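Come try our grippers at your place (paid, no experience needed)

Hi! I'm Cecilia Eshun, and I look after home sessions at Lestuvora. We're a small group working on robot hands, the kind that will one day have to deal with your laundry, your junk drawer and that one cupboard where all the lids live. Right now we're comparing two versions of our hand-held gripper, and I need people to use them at home and tell me which one they'd throw out the window first.

If you've ever folded a fitted sheet and lived to tell the tale, please keep reading.

What you'd be doing

You hold a gripper in each hand, squeeze the handle, and the two fingers close. Then you do ordinary chores with them: fold a sweater, pair socks, put towels on a shelf, move cups from the counter to the sink. Each gripper has a camera on it that records what the fingers are up to. Later on our software team uses those recordings to teach an arm to do the same job. You don't have to program anything, and you never have to touch the arm (it lives in our shop, bolted to a bench, and it is slower than my grandmother).

The comparison is between finger pads. One set is soft and grippy and drags a little on knitwear. The other set is firmer and lets go cleanly, but it slides off thin cotton if you pinch too close to the hem. Fuad Teshome, who designed both, has a favorite and won't tell me which, so that I don't lean on you by accident. You'll do each chore once with set one and once with set two, in whatever order your sheet says, and fill in a short form in between. I read all of those forms myself. "Felt like salad tongs" is a perfectly good answer and somebody already wrote it.

We have plenty of recordings of T-shirts and dish towels. What we're short on is the thick stuff, so if you own chunky sweaters, fleece blankets, lined jackets or anything with a hood, you move up my list right away!

How long it takes

A home visit runs three hours including setup and a break. We'd like each person to do two visits, both in April if we can manage it. Mornings start at 9:30 and afternoons at 2:00. One of us comes along with the kit, usually me or Custódio Patrício, and we stay the whole time to swap pads, charge things and answer questions. We take our shoes off if you want us to.

You'll be slow at first. I was terrible. My first sweater took so long that Custódio made tea and drank it. By the second half of the session most people have stopped thinking about the handles and started complaining about the sleeves, and that's when your comments get really useful to us.

Who we're looking for

We have 13 places. You need to be 18 or older, able to stand and use both hands comfortably for twenty minutes at a stretch, and okay with a camera recording inside your home. Each gripper weighs a bit more than a full coffee mug, and you do feel it in the wrist after a while, so if you have wrist or shoulder trouble please talk to me before you sign up. Left-handed people, please, please write in. Nearly all of our feedback so far has come from right-handers and I'd like to know what we've gotten wrong.

You don't need a big place or a tidy one. We need one flat surface you can walk up to, which can be a table, a counter or a bed.
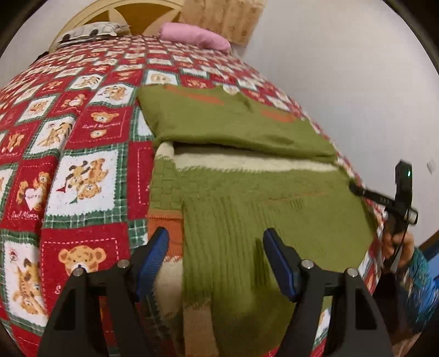 I'm a big fan of the bed sessions, by the way. Fabric behaves very differently on top of other fabric. On a hard table the fingers can slide under an edge and scoop, but on a quilt they sink in a little and you're forever pinching the bedding along with the sleeve. Fuad thinks the firmer pads ought to win there. I have my doubts, and I want enough people trying it that one of us has to buy lunch. If you've got a bed with a patterned cover, leave it on for us. Plain white sheets are easy on the software and we have loads of those already.

Pay and privacy

You get $829 for the two visits, paid within a week of the second one. If you can only do the first, we pay you half and there are no hard feelings. Before we start, we'll walk through the rooms together and you put away anything you don't want recorded: mail, family photos, medicine, whatever it may be. At the end you can look through the recordings with us and ask for any part to be deleted. Žofie Říha handles the data side and will happily explain where the files go and who can open them, in more detail than you probably want.

How to sign up

Send me a note through the contact form on the Lestuvora site and put "pads" in the subject line. Tell me which hand you favor, what surface we'd be using, whether mornings or afternoons suit you, and the most annoying piece of clothing you own. Please mention pets too. We love them, but one cat has already walked off with a spare pad and I'd like to be prepared.

I'll write back within a few days either way. If the places fill up, I'll ask whether you want to be on the list for the next round, when we'll be comparing cameras, and that one will mostly be kitchens.

Cecilia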